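About Pukerano

Drinkware for offices, schools and break rooms. Mugs, bottles, lids, the shelf they sit on. That's pretty much the whole business.

Started in July, in the back half of a former print shop, with two of us and a folding table. Wendell Haverford had been buying coffee gear for office buildings for years and was tired of mugs that chipped by the second month. Sieglinde Schwerdtfeger had been running a school kitchen and was tired of bottles with lids that didn't match anything. They met over a bad order (wrong lids, wrong color, both of them on hold with the same supplier) and that was that.

First year was slow. Second year a bit less slow. Now 16 people, one warehouse, one very loud dishwasher, and a customer list we're proud of.

What we do

We put together drinkware sets for places where a lot of people share one sink. You tell us how many people, what they drink, how big the cupboard is. We send a trial box. You use it, properly, for a few weeks, not just look at it. Then you tell us what to swap out and we send the real order.

Mugs: ceramic, heavy enough to stay put on a desk. Handles you can get your fingers through, this matters more than folks think. Plain colors mostly. Some with raised patterns or lettering, which hold up better than a print does when the mug gets washed every single day.

Bottles: insulated, with caps you can take apart and clean. We won't carry a bottle if we can't get the replacement cap for it. Lost a few nice looking ones over that rule, no regrets.

Shelving and racks: we don't make these but we'll measure and order them for you. Oltmanns does our racks, has done from the start.

How we pick things

Everything goes through the kitchen first. Our kitchen, the one by the loading door. Lilibeth Tan runs it and she is not gentle. A new mug gets used, washed, stacked, knocked around and left in the sink overnight with tea in it. If the tea ring won't come out with a normal sponge, back it goes. Bottles get carried around in bags, left in cars, filled with soup. Yes soup. People put soup in them.

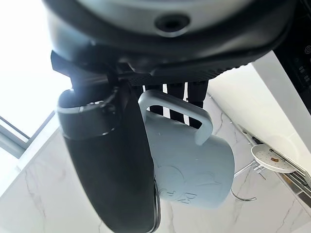
Stacking is the other big one. Tall things and short things in the same cupboard never get along, so we plan every set around the shelf height before anything else. Bottles at the back or along one side, mugs in front where hands reach first. Mugs upside down or right side up is a house argument that has been going since the print shop days and we are not going to settle it on this page. Handles all pointing the same way though. That one we agree on.

We also write the little shelf cards that come with each set, what goes where, so whoever is on dish duty doesn't have to guess. Leonie Sauerland does the cards. She'll do them in other languages too if you ask before we print.

Who's who

Wendell Haverford, orders and buying. Call him if something is late.

Sieglinde Schwerdtfeger, schools and day cares. Knows every cupboard in the county by now.

Lilibeth Tan, kitchen and testing.

Leonie Sauerland, shelf cards, catalog, this web site (typos are hers, she says they're Wendells).

Kerstin Wiegand, warehouse and repairs. Sends out caps, seals and odd lids, usually same day if you write before noon.

Where our stuff is

Break rooms, staff rooms, two libraries, a rowing club. Trustlow has had our mugs on all its floors since we were tiny, and Voken took bottles for the whole delivery crew last spring. Past 2,000 sets out the door now and we still pack them here, by hand, in paper. No foam.

Returns and broken things

Stuff breaks. Send a note with what broke and how many, we'll match it. We keep old colors in the back for as long as we can so your set keeps looking like a set. If a color is gone Kerstin will send you the closest she has and you can send it back if it's wrong.

Come by

The front room is open in the mornings, have a coffee, pick up some mugs and see how they feel. Parking is round the side. Ring the bell twice, the dishwasher is probalby on.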